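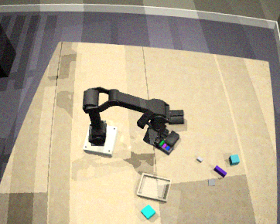 We run a lot of tabletop sorting tasks in simulation, and this month we finally wrote our house rules down. Posting them as a thread in case they save another small lab some arguments.

Rule one. Write the task down before you build the table. One sentence, in words a visitor would understand. "Put the purple block in the tray" is a task. "Tidy the table" is several tasks and two people will score it differently.

Rule two. Say what counts as done. For us a block is in the tray when it is resting on the tray floor, the gripper has let go and nothing moves for a full second. A block leaning on the wall of the tray is a fail. We lost most of an afternoon to that one before we agreed on it.

Rule three. Every object gets a name and the name never changes. We had a "blue block" and a "cyan block" in the Burnel set, and the logs went back and forth between the two depending on who was typing. Names now live in one file and the scripts read from it.

Rule four. Start positions come from a seed and the seed goes in the log. If you moved something by hand to get a nicer start, the run doesn't count towards the results. Keep it if you like, but in a separate folder.

Rule five. Vary the light and the camera, and record how. Shadows across a pale table can hide a grey object quite well, so we keep some awkward lighting in the test set on purpose. Thodoris Antoniadis wanted it in from the start and he was right.

Rule six. Keep the failed runs. All of them. Our first report on the Drokelen tasks left out the runs where the arm timed out, and the success rate looked much better than it was. We corrected it in August and it was not a pleasant email to write.

Rule seven. Joint and speed limits in simulation match the ones on the real arm. People raise them to get through a batch faster and then forget. The limits file is now read-only and a change needs a second name on it.

Rule eight. Fix the number of runs before you start. We use 500 per task for a first look and 1,000 for anything that goes in a report. No stopping early when the number looks good.

Rule nine. A simulated result is called a simulated result, in the title as well as in the small print. Same for the slides. Prisberg asked us for this as a condition of sharing work with them and we've kept it for everything since.

Someone will ask about safety. These rules don't cover it. Anything that goes on to a real arm gets its own risk assessment, done by people who have stood next to the cell. A clean set of simulated runs is not evidence that it's safe to be near.

The rule that gets broken most is the one on names. Segundo Restrepo checks for it at review and still found over 7 stray labels in the last batch.

Still open: how to score a run where the arm does the job but knocks another object on the way. Valderrama count it as a pass with a note. We count it as a fail for now - if you do it some other way, I'd like to hear how you word it.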